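Sorkix review: point-and-place training for small robot arms

Posted June 4, 2025

I have been playing with Sorkix since April, and I'm still finding excuses to clear the table and run it again. It's a training recipe plus code from a small lab called Viltmont, meant for cheap printed arms. The idea is easy to explain. Most policies at this price get a sentence like "move the pawn to the corner" and have to work out from words alone which pawn and which corner. Sorkix puts two colored markers on the camera picture instead, and the policy learns to act on those.

I came in doubtful. My last setup was Saltow, which is all language, and it did fine with a mug and a sponge but fell apart as soon as two objects looked alike. Chess is nothing but objects that look alike, so that's what I tested on.

I recorded 366 short demonstrations by hand, which took 9 evenings (my back noticed). Training ran overnight on one desktop card. Then I gave both methods the same 20 moves on half-played positions. Saltow finished three of them. Sorkix finished 16, and in two of the misses it reached the right square and knocked over a neighbor on the way out. I was grinning like a kid by the end!

What I like most is how easy failures are to read. If the arm goes to the wrong square, I can check the markers first and know whether to blame the pointing or the motion. 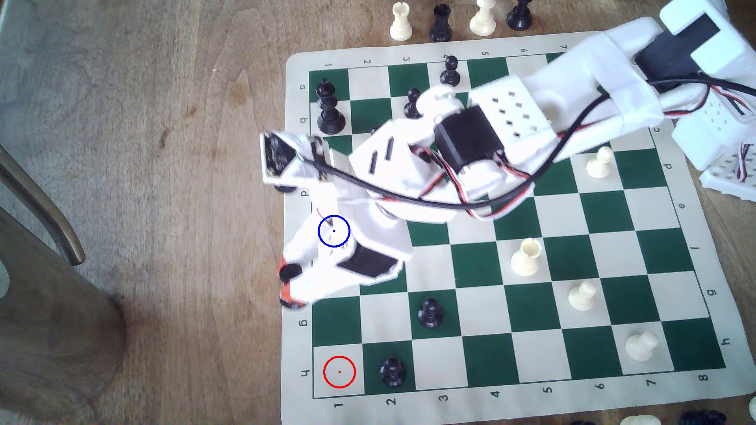
The docs are thinner than I'd like. Camera calibration gets one paragraph, and the default marker size is too big for a crowded board — I cut it down and the grasps got noticeably cleaner. Tall pieces are still harder than pawns, and the policy has no idea about the rules of the game, so you need something else to choose the moves. I used Tan, a little chess engine wrapper, and hooking the two together took one script.

If you already own an arm and can stand recording your own data, try it. I'm moving on to a full endgame next, with the marker size turned down again.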